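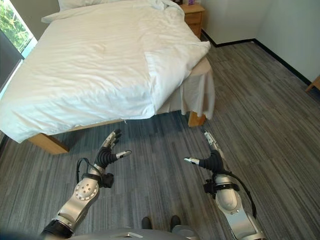
Sirnia Lodge, Nundar Bay
Pre-season guest safety checklist, with comments
Walk-through completed May 3, 2026

What a cracking start to the season! We went through the lodge top to bottom before the first bookings arrive, and most of it is in lovely shape. Comments are under each item. Anything marked FOLLOW UP needs a name next to it on the office whiteboard before the end of May.

ARRIVAL AND GROUNDS

1. Driveway and car park lighting
OK. The new bollard lights are terrific. You can see the kerb the whole way up from the gate now.

2. Front steps and handrail
OK. Rail is solid. Non-slip strips replaced on the top two treads.

3. Boardwalk to the beach
FOLLOW UP. One board past the second bench has lifted at the seaward end. Screw it down or swap it, and put a cone there in the meantime.

4. House number visible from the road
OK. The number 662 reads clearly in both directions. The wattle needed a trim on the left side and got one.

FIRE AND EMERGENCY

5. Smoke alarms
OK. Every alarm tested with the button and all of them sounded (sorry to the neighbours).

6. Extinguishers and fire blankets
OK, except the kitchen blanket, which was hanging behind an apron. Please keep that hook clear!

7. Exit signs and paths of travel
OK. The upstairs hallway is so much better without the luggage trolley in it. Let's keep it in the alcove.

8. Evacuation plan on the back of each door
FOLLOW UP. The Zerouali wing still has last year's plan, showing the old assembly point near the pool pump. The new one is the flagpole.

GUEST ROOMS

9. Walkway beside and at the foot of the bed
OK. Plenty of room for a suitcase and a person.

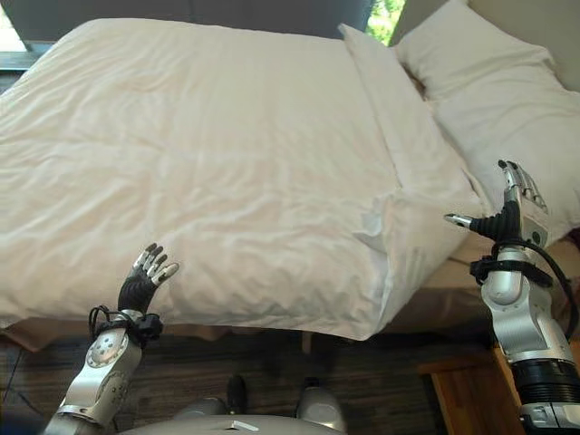

Guest room bed, white duvet and pillows.

10. Bedding clear of heaters and lamps
OK. Check again whenever the plug-in heaters come out of storage.

11. Bedside lamps and power points
OK, with one loose wall plate in the Predum suite. Tightened on the spot.

12. Window restrictors, upper floor
OK. They all catch at the right spot and the new latches are a dream to use.

13. Blind cords
FOLLOW UP. Two cords in the family room need cleats fitted high on the wall. Don't let that room to anyone with littlies until it's sorted.

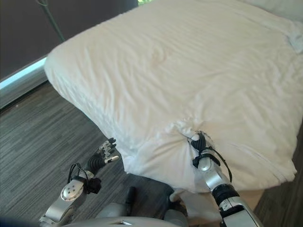
14. Carpet edges and door strips
OK. The metal strip at the family room door was catching a bit, so it's been pressed flat and re-fixed.

BATHROOMS

15. Hot water temperature at the basin
OK in every room. Let it run for a full minute before you take the reading.

16. Grab rails and shower mats
OK. The accessible bathroom is a real credit to the tiler.

POOL AND SPA

17. Gate closes and latches by itself
OK. Tried it from fully open and from just ajar, 30 goes in all. It latched every time, what a beauty!

18. Resuscitation chart
FOLLOW UP. Sun-faded at the bottom and hard to read. New one to go up before the pool opens.

19. Key safe
OK. Code has been changed from 1334. Ask at the office for the new one and please don't write it on the clipboard.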